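Speaker notes: "Are Machines Ready for the Kitchen?"
Archie Morrison, Mekgate
Broltineck public session, Jun 16, 2022

Slide 1. Welcome the audience and thank Gavin Dalgleish for the introduction. State the question for the session: can a machine take over ordinary household chores today? The short answer is that it can do parts of some of them, under supervision.

Slide 2. Explain what we mean by a chore. Clearing a stove involves finding each item, deciding where it belongs, picking it up safely and putting it down again. People do this without thinking. A machine must be prepared for every step.

Slide 3. Present the Bralamer trial. We ran 198 attempts at moving one item from a cooktop to a counter, and 63 were completed with no help from the operator. Pause here. Most failures came at the grasp. Note that the shop-floor trial at Mackay did better, with parts of one size that always arrived in the same place.

Slide 4. Turn to the home setting. Point out the bottle, the small jar and the paper bowl, and ask the audience how firmly they would hold each one. Allow a few answers before moving on.
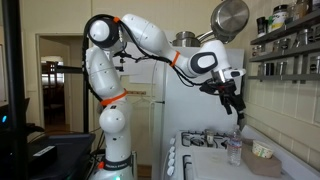 Slide 4: Robot arm with empty gripper over a gas stove.

Mention that a paper bowl bends under a grip that suits a glass jar. Our current software selects grip force from a list prepared in advance, and an item missing from the list is left alone.

Slide 5. Next steps. The second round of trials begins in October and will add wiping and stacking. Refer questions on cost to Gavin Dalgleish. Leave the contact slide up during questions.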